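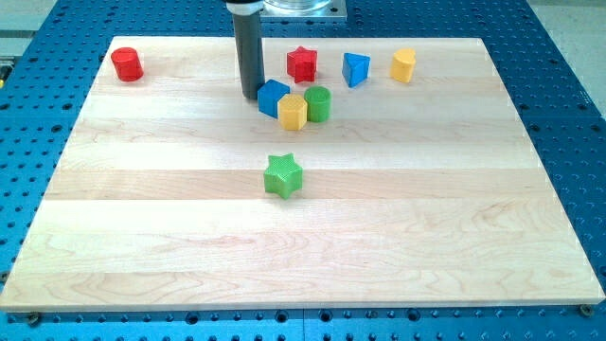

Ahornplatte mit sichtbarer Maserung, verleimt aus langen Streifen.

In der Tischlerei Fleritz riecht es nach Öl und Kaffee. Der Inhaber hat den Betrieb vor acht Jahren übernommen, seither arbeitet er fast nur noch mit heimischem Laubholz. Esche, Eiche und vor allem Ahorn. »Ahorn ist ein ehrliches Holz, aber es verzeiht nichts«, sagt er. »Jeder Leimrest zeigt sich, sobald Öl draufkommt.«

Die meisten Kunden wollen Küchenplatten oder Schneidbretter. Gefragt, warum jemand 2.000 Euro für eine Arbeitsplatte ausgeben soll, zuckt er mit den Schultern. »Muss keiner. Aber man kann sie abschleifen, und dann noch einmal. Bei meinen Eltern liegt eine, die ist älter als ich.«

Sein Holz bezieht er aus einem Sägewerk bei Pralla. Gefällt wird im Winter, am liebsten im Dezember, wenn wenig Saft im Stamm ist. Danach heißt es warten. »Manche Bohlen liegen hier fünf Jahre. Die Bank findet das nicht lustig.« Geriegelter Ahorn, dessen Fasern wellig verlaufen, ist besonders begehrt. Von außen erkennt man ihn nur mit Erfahrung, und auch dann liegt man manchmal daneben.

Zur Pflege hat er klare Ansichten. Kein Spülmittel im Übermaß, kein stehendes Wasser, zweimal im Jahr ölen. Von Lack auf Schneidbrettern hält er nichts - »der blättert Ihnen irgendwann ins Essen«. Rotweinflecken schleift er mit feinem Papier heraus, immer mit der Faser.

Ausbilden würde er gern wieder. Zuletzt kamen fünf Bewerbungen, zwei davon aus Versehen. Eine Lehrstelle ist noch frei, Probetage sind ab dem 18. Juli möglich. »Mathe ist mir nicht so wichtig«, sagt er. »Pünktlich sein und fegen können, damit fangen wir an.«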